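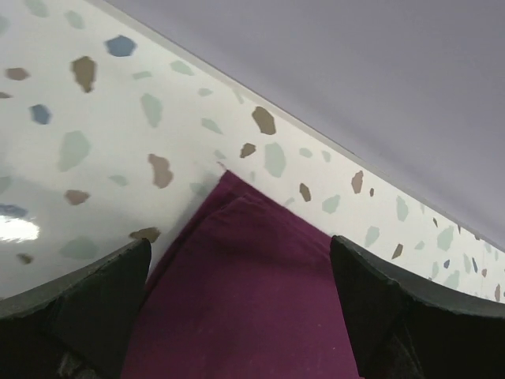 Terrazzo-Pattern Surfaces: Gallery
Stukton Surfaces, updated May 7, 2020

The pages in this section cover the white ground patterns in the Medano range. All of them use a gloss finish and a mix of chip colors on a plain white base. Samples are sent out at 4 in. square, which is enough to check color but too small to judge how the chips are spread. Use the gallery for that.

Pattern: Medano 62, white ground
Slate blue, taupe brown and pale sage green chips, irregular in outline. The larger chips are well spaced, with small ones scattered between them. Gloss white base, thin light grey edge strip.

Matching notes
The taupe chips vary in tone from one to the next, and a few read as plain brown. Match paint to the green or the blue. A pale lavender-grey next to the white works well and does not compete with the chips.

Edge strip
Straight run, light grey. Order it with the top so that both come from the same batch. Corners are cut on site.

Care
Wipe with a soft cloth and mild soap. Do not use scouring powder or steel wool on the gloss finish. Fine scratches can be polished out with an 800 grit pad, used with water and light pressure.

Other patterns
Jibrin (grey ground) and Akari (cream ground) have their own pages. Jibrin is out of stock until November. The minimum order for cut sizes is 100 sq. ft. in any pattern.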